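Wednesday, bench 3, chess set

Started after the coffee break. Dirk Kuhlmann brought the set back from Zorkholm on the morning tour, and I promised him I would check it through before it goes in the cupboard with the other ones. It is the plastic set with the black and white board, order number 1264. The box is 40 cm long and still closes, but the lid is a bit tight on one side. I did not force it.

My way of working this time: all pieces out of the box into the white tray first, then white back on the board, then black. Last time I set them up directly from the box and I lost a pawn under the radiator, so now the tray. The rim is high enough that nothing rolls away when the table gets a push.

Weighing was for the white king only, because Eckhard Albers wanted to know if the replacement from Petersen is the same as the old one. I read the scale three times and got the same value each time, it is in the table on the shared drive. I think it is near enough. Eckhard can decide.

State of things during the work, tray and board:
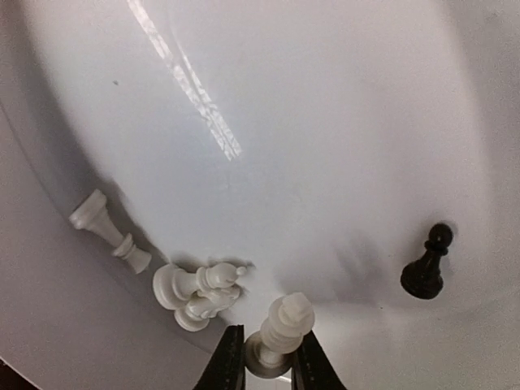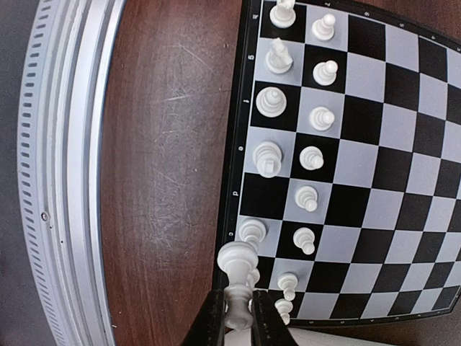
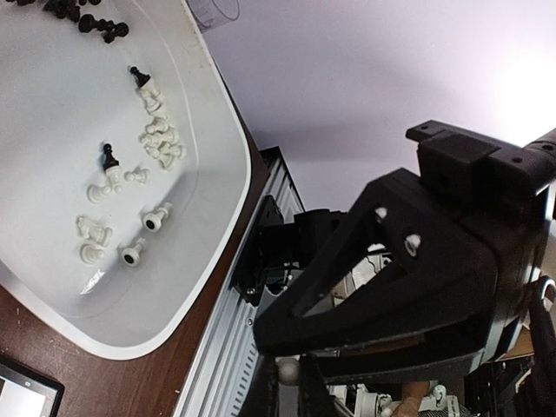
Felt: I pressed every base with the thumb. Two pawns have felt which comes up at the border, one white and one black. I marked both with a small piece of tape on the head. The glue from Brulumon is finished, the tube in the drawer is dry up to the top. To order. Please do not use the hot glue for this, it makes a lump and then the piece stands crooked.

Cleaning: lukewarm water with a little soap on a cloth, then a dry cloth. The knights take the longest, the dirt sits in the mane and the cloth does not come in there. I used the old toothbrush from the sink. No alcohol! On the Wisevik set it took the shine off two bishops and they are still dull today.

Board: wiped it one time, damp only. The white letters on the border hold well, I rubbed over the h and the g to test it and there was no colour on the cloth. One corner is lifting a very little, so I put it under the catalogues (the thick one has 602 pages, that should be enough weight) until tomorrow morning.

Question for Dirk: do we have a bag for the pieces, or do they go open in the box again? I would prefer a bag. In the box they knock against each other in the van and I believe the small scratches on the crowns come from this. There was a cotton bag with the old set but I could not find it, also not in the cupboard on the corridor.

Still open:
glue both felts when the new tube is here
look at the corner of the board again
write the king in the list as "replaced"
ask Eckhard for the sheet with the 300 labels, mine is used up

Stopped at 16:20. Tray washed and standing to dry next to the sink.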